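Ticket 922
Subject: Label printer at packing bench prints blank or shifted labels after lunch
Opened by: Athina Andreadis, Rodeletti (Otcombe unit)
Opened: 5/12/20
Priority: Normal
Status: Closed, with one item carried over

Problem as reported

The thermal label printer on the packing bench works normally through the morning. Some time after the lunch break it starts feeding blank labels between printed ones, then prints with the text shifted down until the bottom line of the address runs onto the gap. Switching the printer off and on clears it for a short run. Labels are the small textile care and address stock on a roll, used for blankets and table linen. No error light and no message on the packing PC.

Setup

Direct thermal printer, USB to the packing PC. Orders come out of the Cevolov order system as a print job per parcel. Label stock from Kalogeropoulos, die-cut with a gap, one roll loaded at a time. Driver installed in November when the PC was replaced.

Log

Entry 1. Ran the self-test from the front button with the USB cable unplugged. Test pattern came out clean, correct size, correct start position. Repeated with the cable plugged in, same result. Print head and power supply are not suspected at this point.

Entry 2. Checked the driver. Label height was set to 75 mm. The stock on the roll measures 80 mm from leading edge to leading edge, gap included, so 75 looked plausible for the printed area. Left it alone for the moment. Print method was set to direct thermal, which is correct for this stock.

Entry 3. Cleared the queue, restarted the spooler and sent 30 labels from a text file, bypassing the order system. All good. Sent the same batch from Cevolov. Blank label after the fourth, then again near the end. So the fault follows the source of the job, or the timing of it.
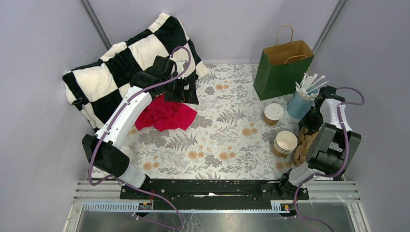 Entry 4. Compared the raw print data from both sources. The text file job uses the page size stored in the driver. The Cevolov job carries its own page size, and that size is taller than the label. Any job with a two-line delivery note runs over the gap, and the printer feeds one more label to finish the page. Jobs without a note mostly fit. Athina confirmed that orders with delivery notes are held back and packed in the afternoon. That accounts for the time of day in the original report.

Entry 5. Changed the page height in the Cevolov label template to match the driver. Blank labels stopped. The downward shift was still there, smaller than before but growing over a long run.

Entry 6. Cleaned the gap sensor with a dry swab and removed a strip of adhesive backing from the feed path. Set media type in the driver from "continuous" to "labels with gaps" — this should have been done when the driver was installed. Ran sensor calibration with the lid closed. The printer fed several labels and stopped at the tear bar.

Entry 7. Repeated the batch from Cevolov, with delivery notes on every order. No blanks, no shift. Power cycled the printer and ran it again to check that calibration is kept. It is.

Cause

Two separate faults. The page height in the order template did not match the stock, and the driver was not using the gap sensor, so small feed errors added up along the roll. Power cycling reset the start position and hid the second fault for a while.

Notes for the bench

After changing to a different roll size, hold the feed button until the light blinks twice, then release. Do not change the page size in the print dialog on the packing PC. It is saved per user and will override the driver the next time that user logs in.

Carried over

The returns template in Cevolov has the old page height too. It is rarely used and was not changed under this ticket. Athina to send a sample return order so it can be tested before the edit is made.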